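Airing cupboard, second attempt

I said in March that I would sort out the airing cupboard and then wrote three posts on other subjects, so a couple of you have asked. It's done now, more or less. It took a whole Friday and part of the evening, and I'm going to put down how I went about it while I can still remember which pile was which.

The cupboard is at the top of the stairs and has the hot water tank at the bottom, with slatted shelves above it. The top shelf is too high for me without the step. Over the years the things we use every week had ended up there and the things we never use were at chest height, where they had been put down "for now". I had been getting the step out every time I changed a bed. That is what finally made me do it.

I emptied everything on to the landing first. I know some people go shelf by shelf, and I did try that last time, which is why this is the second attempt. Going shelf by shelf I only moved things from one shelf to the next. With it all out on the carpet I had to deal with it before anybody could get to the bathroom.

The first thing was to get it into kinds. Sheets, duvet covers, pillowcases, towels, blankets and throws, table things, children's things, and then a heap for whatever was left. The heap for whatever was left was the biggest for most of the morning. It had a shower curtain still in its packet, two curtain tie-backs from the old house, a hot water bottle cover with no hot water bottle, and a good many odd lengths of fabric that I bought when I thought I would make cushion covers.

Sheets took the longest. We have had three sizes of bed in this house and I had kept sheets for all of them. The small double went to my brother's eight years ago. I still had four fitted sheets for it. They've gone to Toon Verstraete, who has a small double in his spare room and doesn't mind that one of them is a sort of mushroom colour. For the ones we do use I have now written the size on the care label in laundry pen, an S or a D or a K, so that I don't have to unfold a sheet to find out what it is. I wish I had done this when I bought them. If you do it, use a proper laundry pen. I used an ordinary marker on one and it had gone grey after a couple of washes.

I kept two sets per bed and one spare. I had read that you should keep three, and I'm sure that's right if you have small children or a tumble dryer that breaks down, but we don't often need the third and the shelf is only so wide.

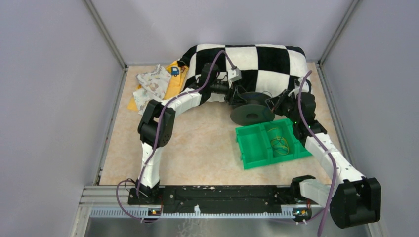
Blankets and throws are the awkward ones. A sheet folds down to nothing, but anything with padding takes up the room it wants, and if you squash it under a stack of something else it pushes the stack over in the night. I found pillowcases on the floor of the cupboard more than once and blamed the cat. I have given the thick things a shelf of their own now with nothing on top of them, and I fold them in thirds lengthways and then roll from one end. Rolled, they stay where they are put. Folded flat, they slide.

I did try a vacuum bag, one of the Zarnance ones that you suck flat with the hoover. It worked well for the winter duvet. It went down to the thickness of a large book and has stayed that way under the bed. I wouldn't use one for a throw that is wanted every other evening, as you would be forever getting the hoover out, and my mother-in-law's wool blanket isn't going in one at all. I don't like the idea of wool being sealed up like that. It is in an old cotton pillowcase with a couple of cedar balls, which is what she did with it.

The children's things I had been putting off. Both of mine are well past the age for bedding with pictures on, and the younger one now wants plain navy and nothing else. I went through them on my own, with the door shut, so there would be no discussion. Most had gone thin in the middle, which you can check by holding the cloth up to the window. If you can make out the window frame through it, it's had its day as a sheet. Thin ones went in the rag bag. I cut off the elastic first and kept it, and I cut the rest into squares with the big scissors. Old cotton is better for windows than anything I've bought for the job.

The ones that were still sound I washed and passed on to Abilio Arroyo for his grandchildren, apart from one pillowcase which I have kept. It isn't on a shelf. It is in my drawer.

Cotton that has been folded for years gets a line along the crease that doesn't come out with a warm iron. I got rid of most of them by wetting the line with a spray bottle, leaving it rolled up in a towel for half an hour, and ironing it while it was still damp. One or two had yellowed along the fold as well. For those I did an overnight soak in a bucket with some Gollow powder, and that lifted it on all but the oldest one. The oldest one has gone in with the rags.

Towels were quick. I kept the ones that dry you and got rid of the ones that push the water about. Anything frayed went to the animal rescue. Ring them before you go, as ours takes towels and flat sheets but doesn't take pillows or duvets, and I saw a woman in front of me being sent back to her car with a duvet in each arm.

For the small things I bought two lidded boxes from Claeys. They are 12 litres each and fit side by side on the second shelf with a finger's width to spare. One has table napkins and the good tablecloth in it and the other has flannels. I measured the shelf before I went, which I don't always do. The lids are a bit stiff. I also had some big brown paper labels with string, left over from Christmas, and I've tied those on to the front of the slats to say what lives where. The rest of the family can't claim not to know where the pillowcases go. They will still put them in the wrong place, but they will have to do it in front of a label.

The odd lengths of fabric I weighed, out of curiosity, on the kitchen scales. The largest piece on its own was 500 grams and I couldn't tell you what I bought it for. It's upholstery weight, green, with a nap to it. I have kept that and one length of striped ticking, and the remainder went to the textile bank behind the swimming baths in Prollammont when I was over that way for the dentist. The bank was nearly full and I had to post things in one at a time.

A few things I would do differently. I would start earlier, as it was getting on for eight in the evening when I put the last shelf back, and the landing light isn't good enough to tell navy from black. I would do the washing the week before, so that everything going back in was clean. As it was I had a second pile that couldn't go back until it had been through the machine and dried, and we had three days of rain after that, so it was hanging over the banister and the backs of chairs for longer than I liked. And I would wipe the slats down with the shelves empty before deciding that I was too tired to. I did half of them. The lower half.

It's been a few weeks and it has mostly held. The towel shelf has gone a bit at one end, where people take from the middle of the stack. The blankets are still in their rolls. I haven't needed the step once except to get the spare pillows down when we had someone to stay, and those are meant to be up there.

Several of you wanted to know about fitted sheets after I complained about them last time. I fold mine in half, tuck the corners on one side into the corners on the other, do that again so that all four are in one, lay it on the bed and fold the curved edges in. It doesn't come out square. It comes out flat enough to put another one on top of it, and that will do for me. I keep each set inside one of its own pillowcases anyway, so it isn't seen.

The cupboard under the stairs is next, but I need someone tall to get the bikes out first.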